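Storing Small Parts in the Home Workshop
Household guidance, revised 25 Aug 2026

Residents who carry out their own repairs are advised to sort small parts before work begins. Screws, washers, springs and short lengths of wire are easily lost, and a missing part is the most common reason for a repair being left unfinished.

A pale, smooth work surface is preferred. Dropped items show up readily against white, and spilt oil can be wiped away before it spreads. Shallow open containers should be placed within reach on either side, leaving the middle of the bench free for the item under repair.

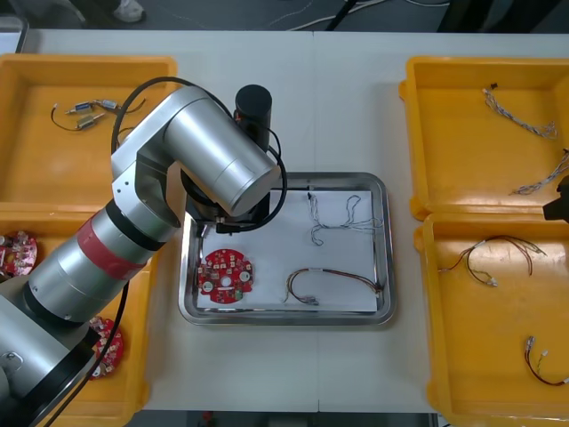
Labels should give the size of the part and the appliance it came from. Masking tape and a soft pencil are sufficient for this purpose – ink tends to fade or smear. Parts with wires attached should be kept apart from loose screws, which can scratch the insulation.

Batteries must never be stored with metal parts. Used batteries should be taken to a collection point at the earliest opportunity. 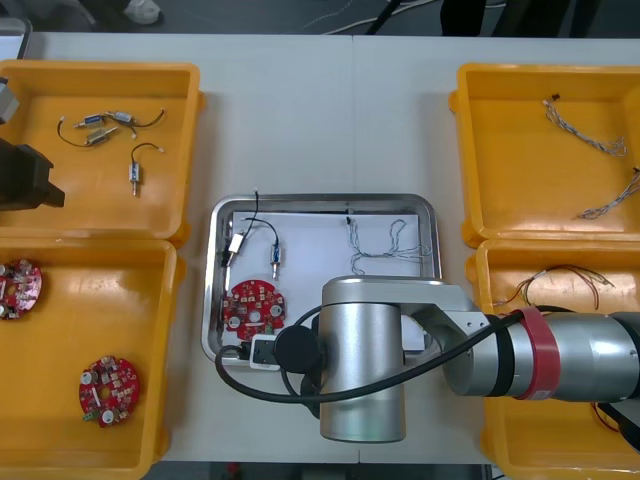

Containers may be washed in warm water with a little washing-up liquid and must be fully dry before they are refilled. Metal trays should be dried by hand to prevent water marks. A light coat of machine oil will protect steel screws kept in an unheated shed, and is best applied in October.

Enquiries about this page should be addressed to Merike Avotiņš, Household Advice, extension 463.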